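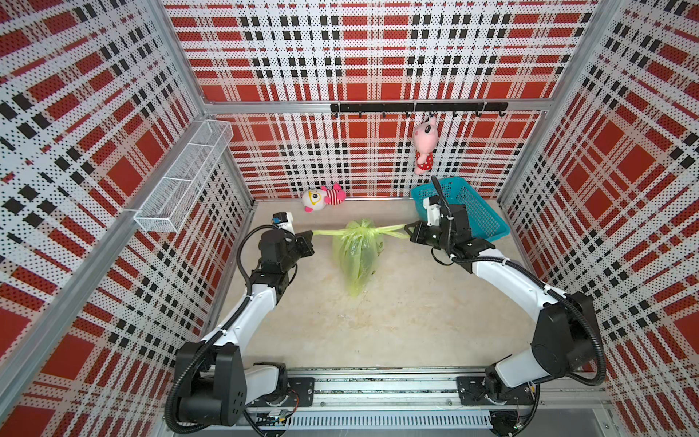

Jytte Ketilsson

Status: open
Topic: two arms, bag knots

Hi all, opening this one again because the old ticket got closed over the weekend and I'm not done with it!

Short version: the bag chore is still the one that makes me want to go lie down. Hanging up the plush pig goes fine, putting toys in the blue basket goes fine (I'd let it do that at my sister's place tomorrow), but give the pair of arms a knotted bag and two handles and I get a different result every time. I've got the cell on the Tomus controller with the stock grip settings, no changes since March.

What I'm asking for is a knot pulled snug, with one handle in each gripper and the bag staying upright on the floor. Getting hold of the handles is no trouble. It's the pulling. Either both arms stop way too early and the knot is so soft you could open it by breathing on it, or one side keeps going after the other has quit and the whole bag gets dragged toward the right arm. Twice it tore a handle clean off, and that film is thin, so I can't really blame it.

Things I tried, in order:

Lowered grip force on both sides. Handles slid out. Put it back.

Slowed the pull to 60 percent. Better! Fewer tears, but the early stops got worse — I think the slow pull looks like "done" to whatever is deciding it's done.

Swapped the left and right pull settings to see if the drag would switch sides. It did not. Still goes right.

Restarted everything, had lunch, restarted everything again. No change, good lunch.

After that I ran 13 bags in a row with fresh knots and the log on. The file is attached to the old ticket, Halldóra has it too. Look at the left side near the end of each pull, there's a little dip in the force right before it gives up.

Reply from Halldóra Briem, Thursday
Read your log. The dip is the film stretching. The left arm sees the force drop and figures the handle has slipped, so it holds where it is, and the right arm never gets the message. Can you raise the slip wait on the left to 10 and turn on the shared stop? It's under pair settings, off by default. Please do them one at a time so we know which one did it.

My reply
Okay, did them one at a time like a good girl. Slip wait alone: early stops mostly went away, still drags right. Shared stop on top of that: the drag is gone on every bag except 3, and those were the really full ones. Nothing torn so far. I'm pretty happy with that, I have to say.

Still open on my side:

The full bags. With more weight in there the bottom of the bag sticks to the floor a bit and the top twists as the arms pull. Would lifting it slightly before the pull help, or does that just hand me a new problem?

Also, Mikkel asked if this means it can take out the kitchen trash now. No, Mikkel. I tie the first knot by hand and I stand the bag up myself, and it takes longer to snug one up than I need to do the whole kitchen, hallway included. What it can do is the last little tug, on a bag that's placed nicely. I'd call that a start — ask me again when it can get the bag out of the can, that's the part I hate doing anyway.

Leaving this open till I've tried the lift. Halldóra, if you have a lift height you like, put it here and I'll run it after lunch.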